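Chapter 4
Gathering Examples

Chapter 3 treated the training set as something that was simply there. You loaded it, split it, and fitted a policy to it. In this chapter we go back a step and look at how such a set gets made, with a person guiding a robot through a task and the machine keeping a record of what it sensed and what it was told to do. The work is slow and repetitive, and most of the faults you will meet later in training begin in it.

The running case is the Iltholm set, a collection of 646 episodes recorded on a tabletop station with 2 arms. The task is sorting: pick up an item from the table and put it in the right bin. We use it in every section of this chapter and again in Chapter 7. The operators worked from a short written protocol by Beca Cadwaladr, parts of which are reprinted in Section 4.3.

Before you read on, make sure you are comfortable with these terms from Chapter 2: episode, observation, action, operator, and control rate. 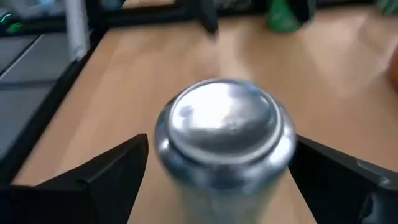

This page was last changed on 28 July 2024.

4.1 What counts as one example

An episode starts when the operator takes control and stops when the operator marks the task as done or failed. Everything between those two points is kept. That includes pauses, missed grasps, and corrections. Beginners often want to trim these parts out. Leave them in at the recording stage. You can always trim a copy later, and a policy that has never met a missed grasp has little to draw on when it misses one.

Each time step in an episode holds the camera images, the joint positions, the gripper opening, and the command sent by the operator. The command and the joint positions differ slightly at almost every step, because the arm takes time to follow. Store both. Gráinne Ó Néill's early work on the Voltetano station saved only the joint positions, and the commands had to be estimated afterward. The estimates were good in free motion and poor during contact, where the fingers were being told to close further than the object allowed.

Shiny objects need extra care. A bare metal can reflects the lights and whatever is near it, so its look changes as the wrist camera moves. A model trained on one can in one position may learn the highlight instead of the rim. The answer used at Iltholm was to move the starting point between episodes and to turn the station a little from one session to the next.

4.2 Choosing where the cameras go

A wrist camera gives a close view of the fingers and the thing between them. It is the view most useful for the last part of a grasp. It is poor at showing where the arm should go next, and it blurs when the arm moves fast. A fixed camera has the opposite strengths. It keeps the bins and the table in the same place from start to finish, but a finger can easily hide the object just when contact is made.

Most stations use both kinds. If you can only afford one, pick the fixed camera for tasks with long reaches and the wrist camera for tasks with fine placement.
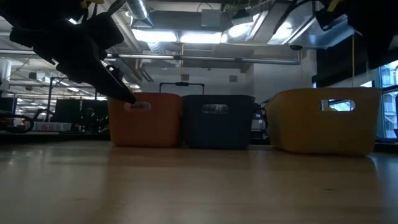 Height matters as well. A fixed camera set low, near the level of the table, shows clearly how far a finger is above the rim of a bin. It says much less about depth, and bins in a row may cover what is behind them. A high camera shows the layout and loses the clearance. Neither is wrong, but the choice has to be made before recording starts and then left alone. In the Idano study the fixed camera was bumped partway through, and 31 episodes had to be set aside while the team worked out which ones came after the bump.

Background is the other thing to settle early. Windows change the light over the day, and people walk through. Some variety of this sort helps. What hurts is variety that lines up with the task, such as recording all the easy items in the morning and the hard ones after lunch.

4.3 How many episodes

There is no fixed number. The Magyar station reached steady results on a single item with nearly 600 episodes, and adding more of the same kind made little difference. Adding a second operator did. Section 4.4 shows how to plot success against set size so that you can see this flattening in your own data, and the exercises ask you to do it for the Iltholm set.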